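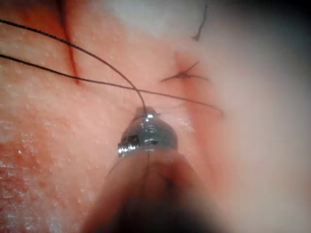 Leen Dabbas told me that a coach who was never first choice as a player learns the game better, and she included herself in this. For most of her career with Rinlow she was the second goalkeeper. "I played 30 league matches and I watched 182," she said. "From the bench you hear everything the coach says, also the things he regrets."

She took over the women's team of Zadley in April, when the club was next to last. Her first change was the training hour, and the second was the captain. "Some players were angry with me. I accepted it, they had the right."

Zadley finished the season in fifth place. The last home match, against Jalau, was watched by 1,107 people, a record for the club, and it was lost 2–1. Dabbas still speaks of the second goal with some pain. "We had a free kick for us, and after eleven seconds the ball was in our net."

I asked if she would go back to Rinlow as head coach. She said that they have her phone number.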